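Lahlou 3 – grabadora de campo para documental

Equipos de sonido / Grabadoras / Alquiler y venta

Ref. 912. Disponible en alquiler y en venta. Última revisión de esta ficha: septiembre.

Grabadora portátil de tres entradas XLR, pensada para equipos pequeños: entrevista, historia oral, rodaje en comunidades, archivo parroquial, lo que haga falta. Aguanta trote. La llevamos en catálogo desde la segunda versión y es la que más sale, sobre todo con gente que graba sola.

Qué trae la caja

Cuerpo de la grabadora, funda con correa, dos baterías, cargador doble, cable USB-C, tarjeta de 64 GB (formateada, pero formatéala otra vez por si acaso), manual en inglés y en francés. El manual en castellano lo hizo Ruth Villca y va impreso aparte, pídelo al recoger. Los micros NO van incluidos.

Datos rápidos

Entradas: 3 XLR con phantom de 48 V, conmutable por canal
Formato: WAV 24 bits, 48 o 96 kHz
Código de tiempo: sí, entrada y salida
Peso: 400 g sin baterías
Salida de auriculares: minijack, volumen con rueda
Pantalla: se lee bien a pleno sol, de noche bajar el brillo

Lo de siempre con la autonomía. Con phantom en los tres canales baja mucho, con uno solo se llega a media jornada sin problema. Frío: menos. Para rodajes largos mejor la batería externa Plekeren, que se alquila suelta y entra por USB-C. Ojo, con el cable corto, el largo a veces se suelta.

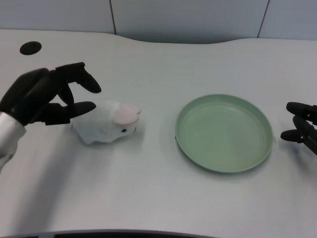
El soporte Cutcombe (opcional) se atornilla a la base y deja la grabadora inclinada, cómodo para ver niveles durante una entrevista sentada. Rosca de 1/4. También sirve para trípode, no para jirafa. Si hay jirafa, bolsa de hombro y ya.

Compatibilidad

Corbatas inalámbricos de la serie Ellton: van directos, sin adaptador. Los Ellton antiguos de conector redondo necesitan el cable que vendemos aparte. Con cámaras de fotos, sincronizar por claqueta o por código de tiempo, las dos cosas funcionan. Por audio de referencia tambien, si el montador tiene paciencia.

Firmware: todas las unidades de alquiler salen con la última versión. No actualizar durante el alquiler, por favor. Ya pasó una vez y el cliente perdió la configuración de un rodaje entero.

Opiniones

«La usé para 91 entrevistas con antiguos cooperantes, la mayoría en cocinas y salas de espera. Previos limpios. El botón de pausa está demasiado cerca del de grabar, eso sí.» – Diane Grewal, productora

«Buena máquina. La funda regular, la correa se afloja.» – Ehab Salem

«Vine por una grabadora para un corto y acabé haciendo con ella el sonido de toda la serie. El menú se aprende en una tarde.» – Josée Gosselin, realizadora

Condiciones de alquiler

Mínimo un día. Se recoge a partir de las 9:30 y se devuelve antes de las 18:00 del día acordado, después cuenta otro día. Fianza de 400 euros con tarjeta, se libera al devolver. Estudiantes y asociaciones, preguntar por la tarifa reducida – hay que traer carta o carnet. Las tarjetas se borran a la vuelta, así que copia tu material antes. No guardamos copias.

Reservas y dudas técnicas: Hui-mei Lai, mostrador de sonido. Mejor por correo que por telefono, indicando la ref. 912 y las fechas.

Productos relacionados

Batería externa Plekeren
Soporte Cutcombe
Kit de corbata Ellton, dos canales
Cable adaptador Ellton conector redondo (agotado, vuelve pronto)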